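Module 4: Gripper Comparison on Soft Goods
Handout for practical session 2
Department of Applied Automation, Drumberg Institute
Issued July 2026

Scope

The session compares two parallel grippers on clothing. Students have already used both on rigid blocks in the previous module and should bring their results from that work. Knitted and woven garments give different results, and the marks for this module depend largely on how well those differences are recorded.

The grippers under test are the Nunemel short-finger type and the Grironora long-finger type. Both fit the same wrist flange and are driven from the same controller. The fingertips must not be exchanged between the two.

Before the session

Read the section on grip force in the Siddiqui course notes. Each pair of students should prepare a results table with columns for garment, grip point, force setting, outcome and remarks. Tables drawn up during the session will not be accepted.

Procedure

Lay one garment flat on the table, front side up. Set the grip force to the lowest value on the sheet issued at the bench. Take hold of a sleeve with one arm and the opposite shoulder with the other, then close both grippers. Hold for two seconds before any lift is attempted.

Carry out the fold given on the bench sheet, release, and withdraw both arms fully. Record whether the cloth slipped, whether more than one layer was taken up where only one was intended, and whether either fingertip touched the table surface. Repeat at each force setting. The limit for one pair is 60 trials, including failed ones.

A trial in which the arms are stopped by the operator is entered as a stop and is not repeated under the same number.

Points to observe

The angle of approach matters more with cloth than with blocks. A gripper brought in at a low angle tends to push the fabric ahead of it and raise a ridge. A steep approach gives a cleaner pinch but brings the fingertips closer to the table. Compare the two arms at the moment of contact and note the wrist position of each.

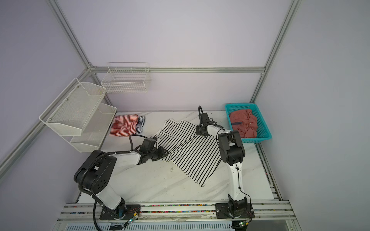 Reading time: 2 minutes

With a striped shirt, the pattern serves as a simple guide to distortion. Stripes that were straight before the grip and bend towards the fingertips afterwards show that the cloth has been drawn in. Note the bend in the remarks column.

Written work

Submit the completed table with a commentary of no more than 414 words. The commentary should state which gripper is preferred for each garment and on what evidence. Submissions are made through the module page under the heading Soft Goods 2.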